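Stestance News
January
By Zanele Pillay

Collecting for the cloth set is under way

The manipulation group has started on the cloth part of its example library, and most of the main office is now being used for it. If you work at the back desks you will have noticed more people on their feet than usual. Sessions run until 2 p.m. every day except Monday, which is kept for checking files.

The aim is 2000 usable examples of people handling soft items with the handheld grippers. The learning model does well with boxes and bottles. It does badly with anything that folds, and the test runs before the break showed it mostly closing its fingers on air beside the fabric. Mirko Vitale, who looks after training, asked for more cloth and for more variety in where the cloth starts out: on chairs, over edges, bunched up, flat.

Each example is one short task from start to finish. The collector picks up a gripper in each hand, does the task at a normal pace, puts the item down and stops. Position comes from the marker cubes on the grippers, so those need to stay clean and in view of the head camera as much as possible. Two early batches were thrown out after collectors turned their wrists so far that the cubes couldn't be read. Kagiso Ngubane has rewritten the instruction sheet and it now says to keep elbows low — please read it again even if you have done this before.

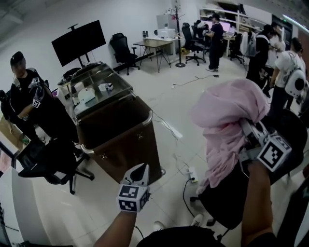

Pink cloth on the chair, right-hand gripper closed on it.

Yurii Mykhailiuk is keeping the schedule. There are 29 slots left and he would like people from outside the group to take some of them. Different heights and different habits help the model, and you don't need any experience. Training takes one coffee break.

Please leave the furniture where you find it at the end of a session. The next person is meant to move it as part of setting up, and the change gets logged. Spare cloths are in the Gretatitz cupboard, second shelf.

Last updated: Monday

Comments

Mitsuko Ichikawa: Can left-handers swap the grippers over, or does that upset the labels?

Kagiso Ngubane: Keep them as marked, but lead with whichever hand you like. It's on the new sheet.

Mirko Vitale: Towels next, once this lot is checked.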